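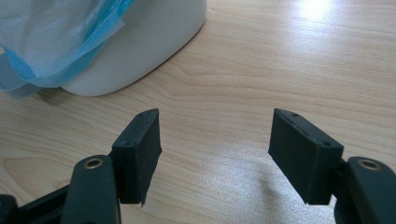

Can a machine clear the kitchen table yet? Some of it, some of the time, and slower than you would.

I've been following this stuff for years and I still get a kick out of it! The Kamel group tried 380 table-clearing runs over the winter, and 173 went from start to finish with no help. That may sound low, but last June the same chore hardly worked at all. Hard, smooth things are going pretty well now. Soft things are the headache – a plastic bag changes shape the moment you touch it, and glare on a shiny tabletop can throw off the cameras too.

I put the numbers in our last mailing and asked what you made of them.

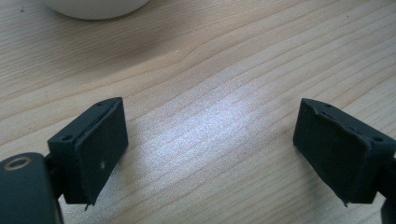

Ida Albers wrote back that she'd gladly wait four minutes for a cup to get put away if she didn't have to be in the room. Her worry is the good dishes, and she wants to see a full month without a chip before anything goes near her cabinets. Fair enough! Mounir El Khatib asked about shop work, and there the news is better. Packing benches at Ketlow handle the same few parts all day, and a machine that knows its parts doesn't have to guess much. The bench there got through nearly 580 pieces in a shift.

Homes are harder, and that's the part I love. Every table is different, and so is whatever got left on it after breakfast. 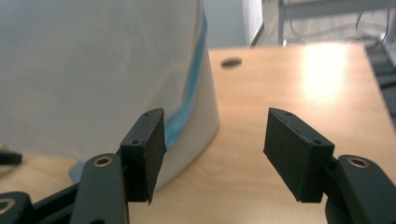
So my bet for the next couple of years is on small chores, one at a time: wiping down, carrying cups, maybe sorting the recycling. Folding a fitted sheet can wait (I can't do it either). Prarnden has another 220 runs planned, bags included this time, and I'll print the results when I get them.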